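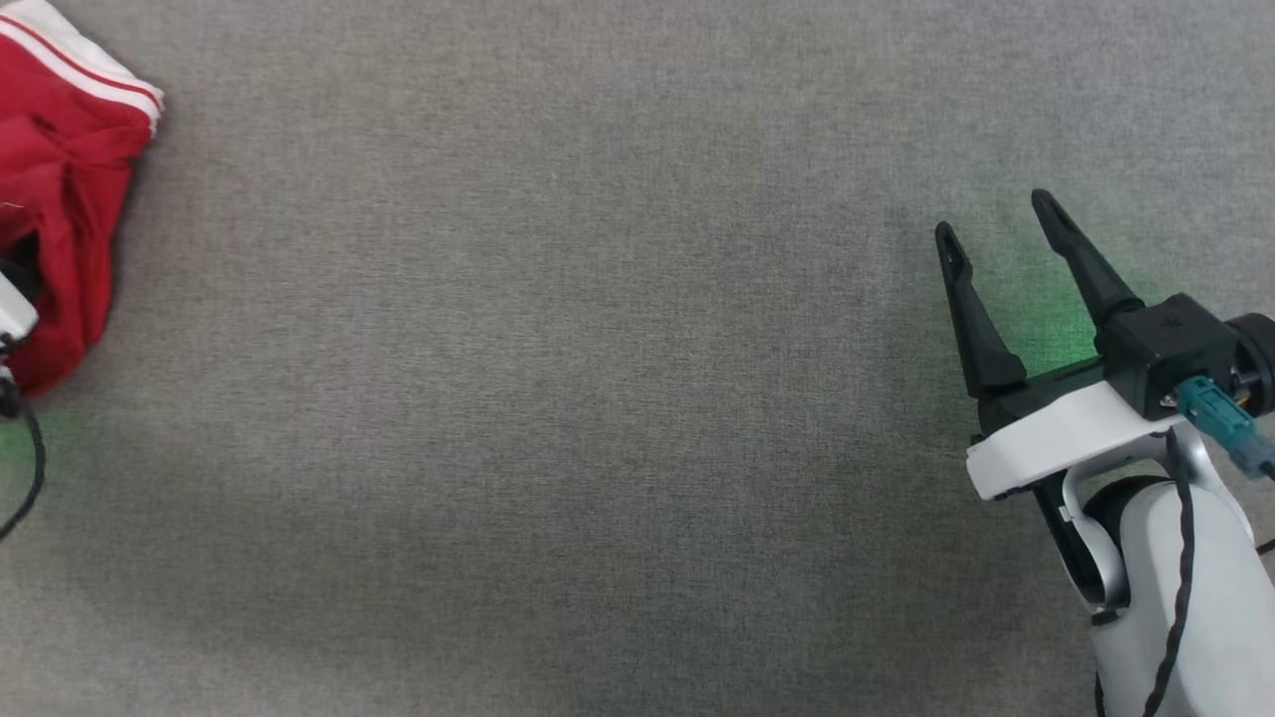
About Radwood

Radwood is an audience research and clearance company working with producers of television comedy, satire and topical entertainment. We read scripts, log broadcasts, run viewing panels and keep records of what was shown, when, and in which version. Our clients are production companies, regional broadcasters and a small number of streaming services.

The company was formed by the merger of two firms. Jinditz supplied script reading and fact checking to weekly panel shows. Barasa ran viewing panels for sketch and sitcom pilots. The two had shared clients for several seasons, and in many cases the same programme was paying both of them to look at the same draft. The combined company took a new name and kept both sets of staff.

What we do

Script reading. Drafts are read against a checklist covering defamation, contempt, privacy, music and footage use, and references to named persons. Each point is graded from 1 to 7. A grade of 1 means the line can go out as written. A grade of 7 means we advise that it is cut or referred to the broadcaster's lawyers before rehearsal. Grades in between carry a short written note. We do not rewrite jokes, and we do not comment on whether a line is funny unless the contract asks for it.

Topical programmes are read on the day. A script received before 11 am is returned by 2 pm, and late changes are read as they arrive until the recording starts. A reader can also sit in the gallery during the recording and mark the running order, so that the edit begins with a list of the points already raised.

Viewing panels. Panels are held at our own premises and remotely. A standard panel has 80 viewers, drawn from a register kept by the Barasa team and checked each January for lapsed contact details. Viewers record their reaction on a dial while the programme plays and fill in a written form afterwards. Clients receive the dial trace, the forms with names removed, and a report that sets the two side by side. Where the dial and the form disagree, the report says so and does not try to settle the matter.

Broadcast logging. We log transmitted episodes sketch by sketch, with start time, duration, performers, characters portrayed and any on-screen correction or apology. Repeats and shortened versions are logged separately - a sketch removed between first showing and repeat is a common source of dispute over fees. 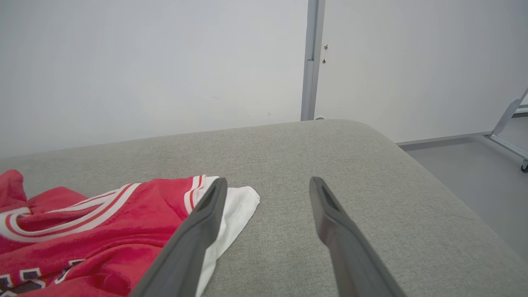
The archive

The Clolden archive is our reference collection of logged programmes. It holds records for 1,470 episodes of topical and sketch comedy, and is searchable by subject, by person portrayed and by form (cold open, monologue, mock news bulletin, studio sketch, filmed insert, parody advert). It began as a card index at Jinditz and was typed up over two years. Some early cards gave a running time without a start time, and these entries are marked as incomplete.

The archive contains written records only. We do not hold or supply footage, and requests for clips should go to the broadcaster or the rights holder. Researchers and students may apply for read access in writing, stating the programmes and the period they wish to consult. Access is granted for one term at a time and can be renewed.

How we work

All script material is treated as confidential from receipt. Drafts are stored under a production number, with the programme title held in a separate file. Readers working on one topical programme are not assigned to another that records in the same week. Panel members sign an undertaking not to discuss unbroadcast material, and phones are handed in at the door.

Staff who join as readers are trained on past scripts, working through them alongside a senior reader and comparing grades. New readers do not sign off a live script alone until the senior reader is satisfied with the comparison.

Fees for script reading are charged per episode. Panels are charged per session, and logging is charged per transmitted hour. A rate card is sent on request. Pilots and non-broadcast tasters are charged at the same rate as a full episode of equal length.

Working with us

Enquiries from production companies should give the programme type, the number of episodes, the recording pattern and the expected transmission period. For panels, please also say whether the material is finished, rough cut or read-through, as this affects the room and the forms used. We reply to enquiries within two working days.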